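Como escrever a biografia do autor para a contracapa

A biografia do autor é um texto curto e escreve-se na terceira pessoa. Eu uso um limite de até 42 palavras para a contracapa.

Comece com o nome e com o livro mais conhecido. Por exemplo: "Elsie Ormsby é autora de Pimia e de Zilus." Se este é o seu primeiro romance, escreva o género e o tema, sem a palavra "estreante".

Depois ponha um prémio, se existe. Um só é suficiente, e o ano pode ficar fora.

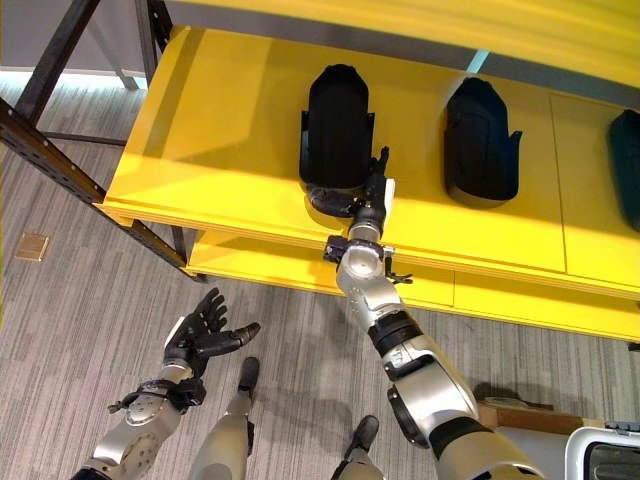 Na frase seguinte, diga onde vive e qual é a sua formação, mas apenas se tem relação com o livro. A minha primeira versão tinha 15 linhas e falava dos meus gatos. A minha editora, Lizelle Masilela, cortou tudo e deixou quatro.

Leia o texto em voz alta e verifique os títulos, letra por letra. Guarde também uma versão de oito linhas para o site e para os festivais. Eu revejo as duas em fevereiro, antes de enviar os convites.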